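Tukura Small Furniture Project – Progress Report No. 2

Sunday, April 24, 2022

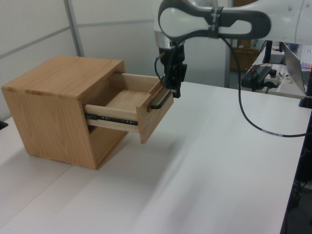 The single-drawer cabinet in pale wood, drawer pulled partway out to the right, black bar handle on the front.

Hello again to everyone at the Kolitz Fund! I promised you something longer than my January note, so get a coffee. A lot has moved since then, mostly drawers.

Quick reminder for anyone who has joined the list since January: your grant pays for the design and first run of the Tukura bedside cabinet, a plain little box with one drawer that a person can put together at home and, more to the point, open easily with a sore hand or a stiff shoulder. We said we'd build prototypes, settle on a handle and a slide, and get to a first batch of 36 cabinets. I'll go through those in the order they kept me up at night.

Where we are with the cabinet

The shape is settled. It's close to a cube, which I resisted for a long time (I had a taller version I was very fond of, and it wobbled). The top is flat with no lip. A few of you asked for a lip in your comments to stop things rolling off, and we tried one, but it made wiping the top a nuisance and people kept catching a sleeve on it. So, flat.

The wood is the pale, oak-like one we showed you before, with the grain left to show. You'll notice some darker streaks on the top, toward the back edge. I like them. Two of the people who looked at the prototype took them for stains, though, so I've asked the Hurker workshop to put the quietest board on top when they have a choice and use the livelier ones on the sides. That costs us nothing except a little sorting time.

The drawer

This is where most of the quarter went. The first version ran wood on wood, with wax, and on a dry day it was lovely. Then we had a damp week and it stuck so hard that I pulled the whole cabinet toward me. For somebody reaching over from bed that would be no good at all.

So we went to metal slide rails, black ones, screwed along the side low down. You can see one with the drawer open. They add some cost and they look a bit more like kitchen hardware than I'd wanted, but the difference in use is huge – the drawer comes out with one easy pull and doesn't twist if you grab the handle off center. We run every slide through 400 openings and closings before we call it good, and the current type got through with no loose screws. The one before it didn't, and I have a jar of tiny bent parts to prove it.

We also repeated the test with weight in the drawer. I filled it with paperbacks, which is what I'd put in there myself, and left it loaded between rounds. The front dropped a little on the second day. Moving the rear screws one hole back fixed it, and that change is now in the drawings.

The inside is plain: pale wooden floor, light walls, no lining. We talked about felt. Felt looks nice in a photo and then it collects crumbs, so I'd like to leave it out and spend the money on better screws. If anyone feels strongly about felt, please tell me before the first batch is cut!

The handle

We tried a round knob, a cut-out notch, a leather loop and a bar. The bar won by a mile. You can get several fingers behind it, or hook it with one, or take hold of it from above, and it doesn't ask for any pinching. The leather loop was everybody's favorite to look at and nearly everybody's least favorite to pull. I've kept it on one prototype for sentimental reasons.

It's black, to match the rail and to stand out against the pale front, and that has turned into a bigger plus than I expected. People with weaker eyesight found it right away in a dim room. One change still to make: the edges on the sample bars are sharper than I'd like. Oshima, who supply them, have offered a softened edge at the same price if we order 200. That's a lot more than we need for the first batch, but handles keep, and I think we should do it. I've put the order in the budget as a question for you and won't place it until I hear back.

Putting it together

The instruction sheet is on its fourth draft. The early ones had far too many words. We gave draft three to people who hadn't seen the cabinet before, and most of them fitted the left rail on the right side, including one person who builds decks for a living. The rails are now going to be marked with a letter, and the sheet shows the drawer from the front and from the side in separate drawings. I still want to get it down to a single page. Right now it's a page and a bit, and the bit annoys me.

What has slipped

The first batch is late. I'd told you we would start cutting in early spring and we haven't. Part of that is the rail change, which meant new drawings for both side panels, and part of it is that Hurker had a saw down and our slot got pushed back. They've given us a new slot and I've no reason to doubt it, but I've left slack in the schedule this time.

We are also behind on the finish. The oil we picked gives a nice dull surface and smells strongly for days, and nobody wants that next to their pillow. I have samples of a water-based one drying on offcuts at home. It looks a touch grayer. I need to live with it a little longer before I say yes.

Money

Spending is inside the budget overall. Hardware is over because of the rails. Timber is under, mostly thanks to the smaller cube shape getting more panels out of each board, and the two come close to canceling out. Nothing has been spent on packaging so far. The full sheet is attached to the email this came with, and the lines I've moved are marked in yellow.

Next up

Order the softened handles, if you agree. Choose the finish. Send the corrected panel drawings to Hurker and cut the first batch. Finish that instruction sheet, on one page if it kills me. I'd also like to lend out a few cabinets for a month before we pack up the rest – a drawer that has been tested by me is one thing, and a drawer full of somebody else's glasses, chargers and cough drops is another.

Two things I need from you, please: a yes or no on the handle order, and any last thoughts on lining the drawer. A one-line reply is plenty.

Thanks, as ever, for being patient with a box with one drawer in it.

The Tukura project lead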